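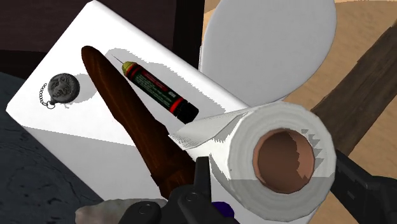
4.2 Changes in the sorting task

Before the cell was installed, returns at the Coltstead site were sorted by hand at 12 benches. A worker tipped a box onto a tray, picked out each item, decided what it was and put it in a bin. The deciding and the picking were one job, done by one person, and most workers we interviewed did not separate them when describing their day.

The Jeda cell splits the two. The arm does the picking, and a worker at a screen confirms the item class when the software is unsure. Mixed trays were used in simulation during planning, with paper towels, an injector pen and other unrelated goods lying close together, and the same kind of mix was later used in training staff. Figure 3 shows a tray of this type with the arm over it. 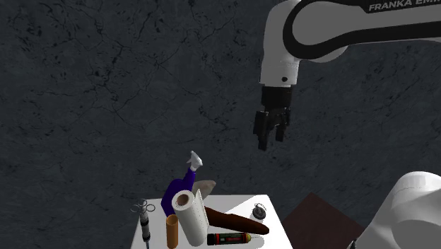 Figure 3. Simulated sorting cell. The arm is above a mixed tray with its gripper open.

Workers moved to the screen reported less reaching and lifting. They also reported longer stretches of waiting, broken by short runs of prompts. Two of them asked to go back to the benches after the first month. One said she could no longer tell how full the shift was going to be, which she used to judge from the boxes stacked beside her.

Sharp items were handled differently as well. Under the old rules, anyone who found a needle or an open blade stopped and called the shift lead. In the cell, the prompt goes to the screen and the worker there must choose between a remote pick and a stop. Quang Lương, shift lead during the study, told us that new operators chose the stop nearly every time and that he did not discourage it. The written rule was changed in September to say that either choice is acceptable.

Pay grades were not revised in the period we cover. Screen work was entered under the existing bench grade, although it required 15 hours of extra training. Several workers raised this with us without being asked. We return to it in Section 5, together with the Fudunitz site, where a separate grade was in place from the start.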